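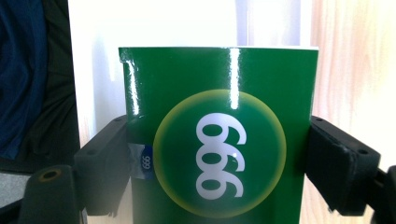

Who's holding the gripper? Notes for the Mulitham talk
Friday, August 28, 2026. Afternoon slot, straight after the sandwiches, so expect closed eyes from the back row.

Slide 1. Hello
Leave the green container up while people find seats. Someone will ask about the number. It says 666, or 999 if you tip your head the other way, and the small blue label beside it says the same. We have used it on the bench for months and the jokes have all been made. Take one joke from the floor and move on.

Say who I am: shift lead at Bokberg, returns and repacking. I don't build robots. I fill in the rota for the people who teach them, and until last year I filled in the rota for the people they were meant to replace. It is largely the same rota.

Ask for hands up: who has had a machine put in at work? Who was asked first? Wait for the laugh. It usually comes from the ones with their hands up.

Slide 2. What we do at Bokberg
Keep this short. Things come back from customers. We open them, look at them, decide if they can be sold again, and repack them. Tubs, tins, lids, trays, odd bits of homeware. No two boxes alike and every one packed by somebody in a temper.

That is why we were left alone for so long. Lines that do the same thing all day got machines years ago. We were told we were "hard to automate", which went straight to our heads. A few people had it on a mug.

Then Stutine came to see us.

Slide 3. What we were told
Read the three promises from the first meeting. Read them flat, they do the work themselves.
The arms will take the dull jobs.
Staff will move to more rewarding duties.
Nothing will change on the floor before Christmas.

The third one was true. The arms were late.

On the first one: the arms do take some dull jobs. Be fair about this. Lifting lids off a stack and setting them down flat is dull and bad for the wrists, and I haven't met anyone who wants it back.

On the second: there was a long silence in the meeting while everyone tried to think what a rewarding duty would be. One suggestion was the canteen till.

Slide 4. Teaching the thing
Explain the hand-held gripper for anyone who hasn't met one. Two black fingers that open and close, a camera on it, and a person on the other end. You do the job with the fingers instead of your own hand. Pick up, turn, put down. Every go is recorded and Stutine takes the recordings away, and some time later the arm is supposed to be better at it.

Our programme for this is called Quaye. I don't know why. I asked and was sent a document.

Mime it here. (Bring the salad tongs. The real gripper has to be signed out and I'm not signing it out for a bus journey.)

Points to make while miming:
You forget how much your hand knows. The first week everyone dropped everything.
Shiny round things slide. The green container is glossy all over and you have to get the fingers level on both sides of it or it swings.
You can't feel anything through it. People who have packed for twenty years say this bothers them more than the speed does.
You go slowly. After a working life of being told to hurry, this takes some learning too.

Slide 5. The count
A good recording is called a "take", as though we were in films. The target for the first stretch was 600 takes. We did 841. I was proud of this for a day and a half, until the next target arrived and had been adjusted to suit.

Pause here. The room will know this one already, whatever their trade.

Say what happened after that. The quick people slowed down. They weren't being awkward, they had simply noticed how targets are made. I had a conversation with Stutine about it and, to their credit, they dropped the target and asked for a spread of different objects instead. That suited us much better. It also meant people began bringing in awkward things from home, which we had to put a stop to after the fondue set.

Slide 6. What a take looks like
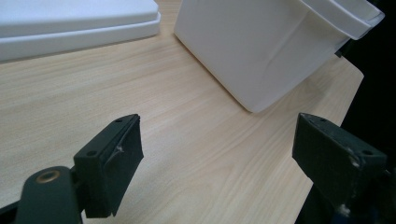
Slide 6: gripper open, white tub ahead, lid or tray off to the left. The glamour of robotics.

Let them look at it for a bit before talking. What I want from this slide is how ordinary it is. A wood-grain table, a couple of white plastic things and the gripper. People expect a laboratory.

Point out the pale scuffs on the fingers, and the frayed edge on the left-hand pad. Ours get used.

Then the question I always get: do they mind? Meaning, do people mind teaching a machine to do their own job?

Some do. Say so plainly. One person asked to go back to packing in the first week and we moved them back, and I would do it again. Some like it, because it is quieter and you can sit. Most of the team have a view that depends on the day and on whether the heating is on.

What nearly everyone minds is being told it isn't teaching. The paperwork called it "data activity" and it was on the same pay grade as sweeping up. I went through our old training policy and found that anyone showing a new starter the job got a small top-up on the hour. I argued that the arm was a new starter. It was late, it needed showing everything more than once, and it had its own parking space by the loading door. This took 9 weeks to agree. They get the top-up.

(If short of time, keep this story and cut slide 7.)

Slide 7. Things that changed that were not on the plan
Talk: there used to be a lot of it across the packing benches. On takes you tend to go quiet because you are concentrating. Some people miss the chat badly. We now swap over mid-morning and again after lunch so no one is on the gripper the whole shift.

Expertise: the people with the best hands turned out to be the ones the office had never heard of. They still haven't been promoted. I bring this up at every review and I'm bringing it up here in case anybody from the office has come.

Blame: when a person drops a tub, we know who to be cross with. When the arm drops one, there is a form, and the form asks which task it was learning, and you can see people wondering if it was their take it learned from. I have told them it doesn't work like that. I believe it doesn't work like that. Stutine has been asked to put it in writing.

Tidiness: the bench has never been so clean. A person can work round a mug. The recordings get sent back if there's a mug in the way, so the mugs have gone, including the "hard to automate" ones.

Hours: same. Put that in because people assume otherwise. We have lost posts by not filling them when someone left, which is how it is always done, and I would be telling you half a story if I skipped it. Look up when you say this. Don't read it off the page.

Slide 8. What I'd ask for, if you are about to have this done to you
Go at a decent pace, they'll be writing.

Ask what the recording sees. Ours is pointed at the fingers and the table, but you want to have asked. Sleeves and rings get in. Decide what happens about that before somebody's tattoo becomes part of the product.

Ask who owns the takes when the contract ends. I have asked. I was sent another document.

Ask what grade the work is on, and get your own training policy out of the drawer before the meeting.

Ask for someone from the floor to have a go at the thing while the supplier is still in the room. Ideally your best packer, with the shiniest item you stock. You'll learn more from that than you will from the brochure, and so will the supplier.

Ask for a way back to the old job, with a date on it.

Don't let them call anyone a "robot teacher" on a lanyard. We had the lanyards. They are in a box.

Slide 9. How it is now
The arm does lids. It does trays most of the time. It can't do tubs with a flared rim unless they are stood just so, and a person has to stand them just so, and there is now a job which is standing them just so. I've put it on the rota as "setting". The office has it down as a saving.

The green container it will pick up, on a good day, if the label is facing the right way. If the label is facing the wrong way it thinks for a while. We all go and watch when that happens, so it has brought some of the chat back.

Say what I think, since someone will ask anyway. I think the lids were worth it. I think the people doing takes know more about that arm than anyone who signed for it, and they should be in the meetings, paid, with biscuits. I don't know what the packing floor looks like in five years and I get suspicious of anyone at a lectern who says they do.

Questions
Likely ones:
"Would you do it again?" It wasn't my decision the first time.
"Is it faster than a person?" On lids, yes. On a mixed box, no.
"Did anyone lose their job?" Go back to slide 7 and say it again, same words.
"Can we come and see it?" Yes, ring the Bokberg front desk, bring flat shoes.

Return the clicker to the woman on the door. Tongs back in bag.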